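Speaker notes, Wednesday night talk, Lindstead shared workshop
"Teaching an arm to pick up a ball, mostly at my kitchen table"

Opening (4 minutes, try not to run over like last time)

Say hello, thank everyone for coming out on a weeknight, and thank Ye-ji for setting up the chairs and the projector. Remind people the coffee is in the back next to the lathe and that the mugs with tape on the handles belong to the pottery folks.

I want to start with how this got going, and it isn't a grand story. In September I cleared out the bench by the window and found the box of servos I had bought for a camera slider I never made. Most of them still turned. I had a length of aluminum, a printer that was behaving itself for once, and a long weekend, and by the end of it I had the beginnings of an arm. I called it Plistine, which was my daughter's word for plasticine when she was small, and the name stuck even though there is no clay anywhere in it.

Pause here. Pass the spare finger around the room. Ask for it back at the end, please, I only have the one.

The hardware, quickly

Four joints and a gripper. The two fingers are plain flat slabs, and I know Gerasimos is going to ask why I didn't make them curved, so let me get to it first: I did make curved ones, I made three sets, and they were lovely, and every one of them was a nuisance to line up. Flat ones I can cut from scrap and sand on the belt in the time it takes the kettle to boil. They close from both sides and they lean in a little toward the tips.

The wiring is the part I'm least proud of. If anyone wants to look under the base plate afterward you're welcome to, but bring a kind heart. The connectors came out of an old Karagiannis label printer that somebody left on the free shelf, and they're a bit loose, so there's a zip tie doing more work than a zip tie should.

Cost slide. Some 400 dollars all in, if I count the two motors I cooked. Don't dwell on this. People always want to talk about the money and then we lose ten minutes.

Why I stopped using the real arm for a while

This is the bit I'd most like people to take home, so slow down.

For the first few weeks I tested everything on the bench. Change a number, run it, watch the arm swing over and knock the ball onto the floor, crawl under the table, find the ball, start again. The dog thought this was the best hobby I'd ever had. My knees did not agree. And every so often the arm would drive itself straight into the tabletop, and that's how the two motors went.

Ye-ji was the one who talked me into building the whole thing in simulation first. I put it off for ages (I had it in my head that it would be all math, and I'm a cabinet person, I like things I can clamp), and then she sat with me one evening and we had a rough version of the arm moving on the laptop before supper got cold. Thank her again here, she'll hate it, do it anyway.

We keep our setup files in a folder called Eltine, and anybody in the workshop can copy it from the shared drive. It has the arm, the gripper, and a handful of rooms and surfaces to drop things onto. Start with the smallest room and don't touch the friction settings until you've had one clean run. I'll say that twice, I think.

Mention: the arm in the simulator will happily do things the real one can't. It never gets tired and it never gets warm. So when I bring a setting back to the bench I cut the speed in half for the first try and stand there with my hand on the switch.

What I look for in a run (next slide, leave it up while I talk) 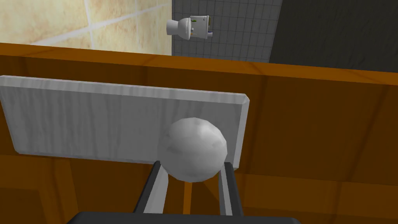
Gripper and ball in the simulator, white board behind, toilet on the far wall.

Points to make while it's up:

The ball is at the tips of the fingers. From a still like this one I can't tell whether the grip is any good, and I spent a silly amount of time early on squinting at stills and deciding I'd cracked it. Play the run. Then play it again slowly.

The tips are where my trouble has been all along. A ball taken out at the very ends has hardly anything holding it, and the least bit of wobble in the wrist will send it off. What helped me was having the arm go in farther before it closes. I added 18 millimeters to the reach, and I did it in little steps, writing each one down in the green notebook.

Wood grain is pretty, and it's only a picture wrapped around a shape. If you want a surface to be slippery or grabby you have to say so separately. I didn't know this and lost an evening to it.

If there's time, tell the story about the upside-down table. If Gerasimos is already laughing, skip it, he's heard it.

Back to the bench

Bring Plistine out now. Plug in at the wall first, then the switch on the box. Let it go to its home position before talking over it, the whine is loud and people in the back won't hear.

Run the pick with the soft ball. If it drops, run it again and keep chatting. If it drops a third time, move on to questions and look cheerful.

Questions

Likely ones: can it lift anything heavier (a lemon, yes, a full mug, no), can kids use it (with me beside them), will I build another (ask me when the bench is clear).

Get the finger back. Chairs go against the wall by the drill press.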